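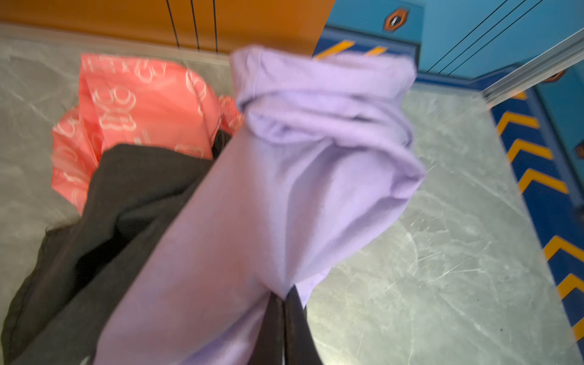
I've been sorting other people's clothes for a living for longer than I care to admit, so when Stukov asked me to write the announcement about our new picking arms at the Benside textile hall, I said yes before anyone could hand it to the marketing people. My name's Tyson Kowalchuk, I run the day shift, and the news is that from May we have three robot arms working on the first sort, the stage where everything that comes in gets lifted up, looked at and sent the right way. It's the least glamorous job in the building! You get a lilac thing all bunched up on top of something dark grey, with a crinkly pink plastic bag next to it, and somebody has to pick each one up by itself before any of the clever stuff can happen. Until this spring that somebody was always one of us, bent over, all shift long.

Stukov takes in used clothing and household textiles and gets them ready for resale, rag and fibre recycling. Benside is our biggest site, with 91 people on the books across days and evenings. The arms were put in and set up by Gill, a small engineering outfit who'd done some packing work for us before and knew what our floors and our tea were like. They had the first one running in a corner of the hall over the winter, and we let people wander over on their breaks and have a look, which I'd recommend to any manager thinking of doing the same. Some of the best suggestions came from folk holding a sandwich.

So what do they do? An arm reaches in, takes hold of one item and lifts it clear, and then it goes on to the belt where a person decides what it is and where it's going. The deciding is still ours. I want to be plain about that, because it's the first thing everybody asked me, and quite right too. A machine can get hold of a shirt. Knowing whether it's a decent brand with a missing button or something that's been through the wash once too often is a different matter, and my team have hands and eyes for that which you can't buy.

They're not fast, I'll say that now before somebody visits and says it for me. On a good run one arm lifts 200 items in an hour, and a keen sorter could beat it without breaking a sweat. But the keen sorter can't do it all day without her back telling her about it, and she's wasted on it anyway. Bags are still a nuisance as well. Thin plastic folds up in funny ways, and the arm will sometimes go for the bag when you wanted the trousers (or the other way round), so we keep a person at the infeed to pull out plastic and shoes. Anything heavy and tangled - duvet covers with the odd sock in, you know the sort of thing - gets done by hand, same as before.

What's changed for the people here is mostly where they stand and how long for. Under the old rota you did your stint on first sort whether you liked it or not, and most people's stint was half the shift. Now it's 60 minutes at the infeed and then you swap. The rest of the time is spent on grading, repairs or the resale rails, and we've raised the hourly rate for anyone who finishes the grading training, because it's a skilled job and it ought to be paid like one. Nobody has lost their post over this, and Stukov has put in writing to every member of staff that nobody will be let go on account of the arms. I asked for that letter before I agreed to have them on my floor, and I've got my copy pinned up over the kettle.

We also have a new job that didn't exist last year, which is looking after the things. Four of our sorters put their names down and were trained by Gill on site, in paid time. They can clear a jam, change the soft pads on the fingers, stop and restart an arm safely and spot when one's getting sloppy with its grip. None of them had an engineering background. One of them told me she'd been frightened of the self-checkout at the supermarket, and she's now the person I shout for when an arm sulks.

It hasn't all been lovely. The first couple of weeks were noisy and a bit cross, and we'd marked out the walkways in a way that made sense on a drawing and no sense at all if you were pushing a full cage. We moved them. The evening shift felt they'd been told everything second-hand, and they had, so now the shift meetings are held twice and the second one isn't just me reading out notes from the first. I'd also like us to have had the conversation about breaks sooner. The arm doesn't need one, but the person beside it does, and the line now stops for breaks as it always did.

As for what comes next, our smaller hall at Gremness is down to have one arm later on, and the crew there are coming over to Benside beforehand to try the work for themselves and tell us what they think. If they want the infeed laid out differently, it'll be laid out differently. We're hiring for grading at both sites too, no experience needed, just a bit of patience and an interest in clothes. You'd be surprised how quickly you start turning over labels in your friends' coats.

Local groups, schools and reporters are welcome to come and see the hall at work. Mornings are best, any time after half past nine, when the early delivery is in and everyone's had a brew. Please wear flat shoes and tie long hair back. Ask for me at the front desk, or ring the Stukov office at Benside and they'll come and find me on the floor.

Tyson Kowalchuk
Day shift manager, Stukov Benside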